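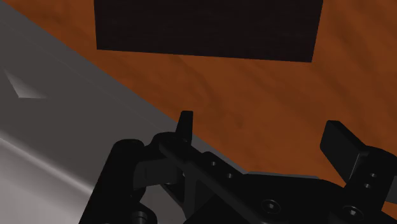 Simulated wrist view: gripper open over the wooden tabletop, dark block ahead, grey object to the left.

Clodar Wrist-View Training Pack
Simulated manipulation data and baseline policy

Overview
Clodar is a set of simulated pick tasks recorded from a virtual wrist camera, supplied with a trained baseline policy and the scripts used to score it. It is intended for groups testing whether a policy can be trained on rendered wrist views alone, with no fixed overhead camera. The pack is produced by Clivix and is the data used in the Afridi comparison described below.

What is supplied
2000 training episodes, each with rendered wrist views, joint positions, gripper opening and a success flag.
234 held-out episodes. Object shapes in this set do not appear in the training set.
Baseline policy weights and training settings.
Scene files for the tabletop, objects and gripper. Surface finish, lighting direction and object placement can be changed from a single settings file.
Scoring script and a reference results table.

Method
Each episode starts from a random arm pose with the gripper open. Target and distractor objects are placed by a sampler that rejects overlapping positions but allows an object to lie partly outside the camera's view. This was a deliberate choice. In an earlier release (Bretodix) the target was always fully in view at the first step, and policies trained on it did poorly when the starting pose was moved.

Objects use plain materials without printed marks or labels. Position must be worked out from outline, shading and the known geometry of the fingers. The gripper is left in the rendered view and is not masked. Masking was tried during development and lowered the score on final approach, where the distance between fingertip and object edge is the most useful cue.

Afridi comparison
The Afridi comparison trained the same network twice: once with the virtual camera fixed above the table, once with the wrist camera. Both runs used the full training set and the same number of updates. Scoring was on the held-out episodes only.

The wrist-view policy completed 80 per cent of held-out picks. The overhead policy completed fewer, with most of its failures in the last part of the approach, when the arm hid the target. The wrist-view policy failed mainly at the start of an episode, when a large distractor filled one side of the view and the target lay beyond the top of it. Adding a short search motion before the approach removed part of this error. The search motion is off by default and is not included in the figure above.

Remedios Salcedo, who ran the comparison, also repeated it with a reduced training set of 700 episodes. The order of the two policies did not change. Scores for the reduced set are in the results table.

Limits
All results are from simulation. No transfer to a physical arm is claimed.
Contact is modelled as rigid. Soft objects and cloth are not supported.
One gripper model is supplied. Other two-finger grippers can be loaded, but the baseline policy must be retrained.
Reflections are simplified and shiny surfaces should be treated with caution.

Licence and delivery
Single-site research licence, renewed yearly. Teaching use is covered by the same licence. Delivery is by download; a disk can be sent on request at cost. The April update corrects the gripper opening values in the held-out set, and scores obtained with the earlier files should be rerun before they are compared.

Related items
Bretodix tabletop set (archived, no further updates)
Clodar scoring script, standalone
Afridi results table and training logs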